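Runska: tidying small things on soft surfaces

README, version 9
Maintained by Nandi Joubert and the Vekport group
Last updated 31/01/2023

What this is

Runska is a set of short handheld-gripper demonstrations, plus the code we use to train on them. Every episode was recorded on something soft: a bed, a sofa, a floor cushion, a folded blanket. We started it because our earlier policies were great on tables and fell apart the moment the surface gave way under an object. A box that stands up nicely on a desk leans over on a mattress, and the gripper arrives at the wrong angle. We wanted data full of that, and now we have it!

Contents

800 episodes, split into 50 rooms. Each room folder holds the wrist video, the jaw opening over time, the estimated tool pose and a one-line instruction typed in by the person who recorded it. Instructions are left as people wrote them, spelling mistakes and all. We tried cleaning them up once and the policy got slightly worse on new phrasing, so the originals are back.

There are nine task families. The ones we use most are "move to tray," "stand it up" and "put next to." The "fold" family is small and I would treat it as a bonus.

The split

Please split by room and keep it that way. If you split by episode, the same bedsheet shows up in training and test, and your numbers will look wonderful for no good reason (ask me how I know). The file rooms_test.txt lists the held-out rooms, and the loader reads it by default.

What we found

The result I am most excited about is the approach height. Kilov, our baseline policy, learned on hard surfaces to come down to a fixed height and close. Trained on Runska, it starts to slow down near the sheet and close a little earlier, and it does this on fabrics it has never seen. We did not add any loss term for it. It picked this up from the way people move their hands when they know a mattress is going to sink.

Patterned sheets were the other surprise. We expected printed shapes to confuse the policy, and early in training they do — it will reach for a printed shape as if it could be picked up. With enough rooms in the mix this mostly goes away. The Nikolovski augmentation script (in tools/) swaps fabric patterns under the objects and helps a lot if you only have a few rooms of your own.

Known problems

Pose drifts on plain white bedding, where the tracker has little to hold on to. These episodes carry the tag low_texture.

Thin, floppy items such as gloves and pouches are underrepresented compared with boxes and tins. More are coming in February.

Jaw opening is noisy in the oldest room folders. Use the filtered column.

Clutter at the back of a bed is left as it was. We never asked people to clear the room first, and I would love for other groups to try the same thing, because the background variety seems to be doing real work here.

Adding your own rooms

Record at least one slow pass over the surface before the first grasp, then run check_room.py on the folder. It will complain about gaps in the pose track and about missing instructions. If it passes, open a pull request and I will take a look. Odd surfaces are very welcome — hammocks, beanbags, whatever you have at home.
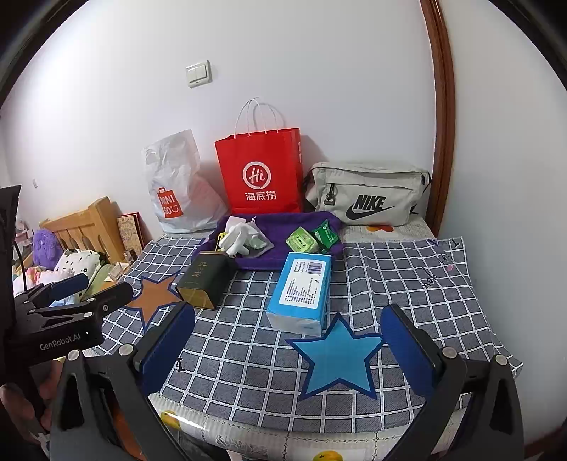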